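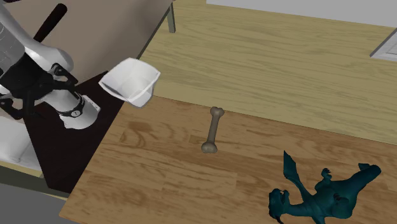 Start state, simulated cell. Bin, bone and dragon on the table, gripper empty.

Home | Posts | Club notes | Parts bin | Contact

Simulation notes, week 5

The robotics club at Zultlow has one real arm and far too many people who want a turn on it, so the September intake starts in simulation. I look after the sim side. Normand Ouellet looks after the hardware and decides when a script is fit to run on it. What follows is mainly for club members, plus the two people who emailed to ask how we set up the sorting task.

The task is clear the table. Each loose object goes into the white container, in any order, and the arm returns to its rest pose. A run counts as a pass if both objects are inside the rim when the timer stops. There is no credit for speed. We tried that last year and got a lot of scripts that threw things.

The objects come from a free mesh pack that Noémie Lévesque cleaned up over the summer. She closed the holes, fixed the scale and gave each mesh a sensible mass. The pack as downloaded had the bone heavier than the table. Her versions are in the shared folder under Zimel, which is our name for the scene library. Please use those and leave the originals alone.

Bone

The bone is the easy one. The shaft is narrow and straight, so a two-fingered grip across the middle works from nearly any approach. The common mistake is closing on one of the lobed ends. The contact patch is small and the object rotates out as soon as the arm lifts. If your planner picks grasp points by distance to the gripper, it will choose an end nearly every time. Use the centre of mass and you are most of the way there.

Dragon

The dragon is where marks are lost. It is larger than the bone, dark, and has a neck, claws and a thin stem with a pointed blade on it. Three problems have come up so far.

First, the collision shape. With a single convex hull the fingers stop well short of the body and the solver reports a grasp on empty air. Noémie split it into 40 convex pieces, which is slow to load but behaves. Do not go back to the single hull to save time.

Second, the colour. Deep blue-green with heavy shadow gives the segmentation very little to work with on the underside. Several scripts found the head and the body as two objects and tried to pick up each in turn. Merging regions that touch in the depth map fixed this for everyone who tried it.

Third, the fit. The dragon will go in the container only if it is lowered along its length. Dropped flat, it bridges the rim and the run fails. You need a wrist rotation after the lift and before the move. Do it high, or the tail end sweeps the bone off the table.

Results

We ran 259 trials on Friday across all the submitted scripts. The bone on its own is now reliable. The pair is not, and nearly all the failures are the dragon bridging the rim. 6 scripts have passed often enough for Normand to look at them. He will want to see your joint limits written down, in degrees, before anything moves on the real arm. He will send you away if they are not.

One change to the controller. The old Carbone wrapper is retired. It silently clipped gripper force and hid at least one bad grasp from me for a fortnight. Everything now goes through Jimon, which is our own thin layer and raises an error when you ask for something silly. Your existing calls should work apart from close(), which now needs a force argument. Start low. The default in the template is deliberately too weak for the dragon.

To do before next session:

Pull the new scene files.
Replace close() in your script.
Log the grasp point for each attempt as well as the result.
Check that your rest pose does not pass through the container on the way back.

I will post the randomised layouts once I have stopped the bone from spawning inside the table. It is an offset error in the placement code and it is mine.

14 shares | 3 comments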